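Silviu Crăciun has run a small guesthouse in Căpraru for five years, and before that he drove the night bus between Promen and Anport. I met him in his kitchen in July, while he was waiting for a delivery of bread. He talks fast and gets up often to check the door.

I wanted to ask him about staying with families in the villages, something foreign visitors tend to find either wonderful or very awkward. He laughed when I told him I had worn my outdoor shoes into his mother's front room the evening before.

"She didn't say anything, did she?" he said. "She won't. She'll put slippers next to your bed tonight. That's how you find out."

I checked later and they were there – brown felt, two sizes too small.

Shoes come off at the door in nearly every house in the valley, he told me, though in the towns people are less strict. Guests from abroad often ask what to bring. Wine is fine, and so is coffee. Flowers should come in odd numbers, as even numbers are for funerals. "A man from Canada brought my mother 12 roses. She took one out and gave it to the neighbor." 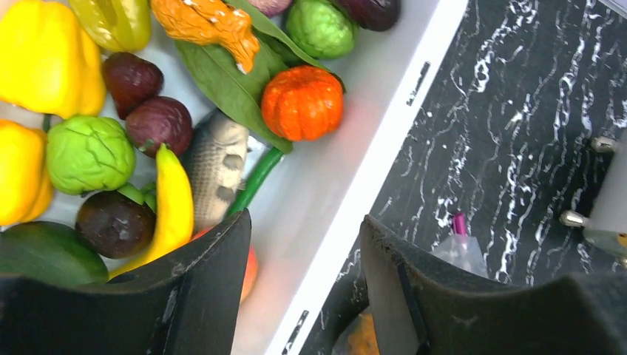 Meals are where most visitors get into trouble, according to Crăciun. If you clear your plate, it gets filled again. If you leave food, you will be asked what was wrong with it. His advice is to eat slowly and start talking when the pot comes around. In late summer the pot usually holds peppers stuffed with rice and pork, and his mother will use whatever color she has, including big glossy yellow ones and the kind that are still between yellow and green. She makes 50 at a time for a family party. "You say you can eat only one. She gives you two. Then you get two more in a box for the bus."

The bus is another subject he has views on. People in Căpraru greet the driver when they get on and thank him when they get off, and they give up the front seats to older women without being asked. Crăciun remembers a passenger who rode all 80 kilometers to Anport with a live goose on her lap. "She paid for one ticket. I didn't argue with her."

I asked whether he minded guests who get all of this wrong. He thought about it and said he minded the ones who stay in their rooms. The bread arrived then, and he went out to carry it in.

We use cookies to improve your experience on Wirivent. By continuing to browse you accept our cookie policy. Accept | Settings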